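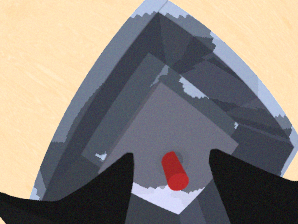
Simulator view from the wrist camera: red cylinder on the floor of the gray container, both fingers open on either side of it.

Review: Pramero bin-picking cell with Biltton simulator, after one season on a kitting line

By Gaëtan Baudry

The Pramero cell is sold as a package: arm, two-finger gripper, wrist camera, controller, and a license for the Biltton simulator. Our plant in Firkton bought one for the kitting line, where small turned parts are taken from bins and placed in trays for assembly. Before the cell, this was handwork on every shift. I run process engineering for the line and was responsible for the installation. This review covers the simulator first, then the cell, then the effect on the jobs next to it.

Simulator

Biltton runs on an ordinary office PC. Parts and containers are loaded as CAD files and reduced to flat facets on import. The default reduction is coarse. A container that is smoothly curved on the drawing comes in as a set of angular panels, and small gaps can open where panels meet. For a grasp in the middle of a flat floor this has no effect. For a part resting against a wall it matters, as the part can settle on an edge that does not exist on the real bin. We raised the mesh setting for all containers and accepted the longer load time.

Rendering is plain. Parts are single colors with simple shading, and the fingers are drawn solid black without surface detail. Operators asked for better graphics during the first week and stopped asking once they were using it daily. The view that matters is the wrist view, which shows where the fingertips sit relative to the part. A person who has picked from bins by hand can judge an approach from it quickly.

The step we use most is the replay. Any failed pick on the line can be exported, opened in Biltton and run again with a different approach angle. Export takes 3 menus, and the file names are generated by the controller and cannot be changed. With more than a handful of files this becomes a nuisance. Moulin, the integrator that installed the cell, wrote us a script that renames them by part number. It should be a standard function.

Cell

Installation was done in July during the shutdown. Mechanical work was straightforward. The network setup was not, and the manual has the port table for the previous controller. Ask for the current one before the installer arrives.

In our acceptance run the cell made 1172 picks, with operators clearing each fault by hand. Short cylindrical parts lying flat in open floor area were the easy case. The faults were concentrated on parts close to a sloping wall, where one finger touches the wall before the other reaches the part. The controller handles this by lifting and retrying from a rotated position. The retry limit is adjustable. We set it to 3, after which the cell stops and calls an operator.

Finger pads wear faster than the data sheet suggests. Changing them needs one hex key, but the cell must be re-zeroed afterward, and that takes almost 30 minutes. We do it on Monday before first shift.

Effect on the work

Two people per shift used to pick parts. One now supervises the cell and feeds it bins, and the other moved to inspection. No one was let go, but the open position on second shift was not filled, and the crew noticed.

The supervising job is different in kind. Hand picking was repetitive and hard on the wrists, but it allowed conversation and a steady pace. The cell needs little attention for long stretches and then needs it at once. Several operators said they were more tired at the end of a shift, although they had lifted less. We now rotate the position at midshift, and complaints have dropped.

Training was underestimated. The supplier course covers starting, stopping and clearing faults. It does not cover Biltton, which was presented as an engineering tool. We installed it on a PC beside the line anyway. The operators with the most bin experience now propose approach angles, test them in the simulator and send them to me for release. Their settings for the wall cases are better than mine were. That work was not in the job description, and it took two months to have the pay grade reviewed. Other plants should settle this before startup.

Noise at the station is lower. The guard door is heavy and opens toward the aisle, so carts have to wait. We have asked Moulin for a sliding version.

Good: wrist view, replay of failed picks, retry logic, quiet operation.
Poor: coarse default mesh, export menus, pad life, outdated port table, no simulator content in the operator course.

I would buy the cell again for flat-floored bins and short parts. For deep bins with steep walls, request a trial with your own containers and have the operators present for it.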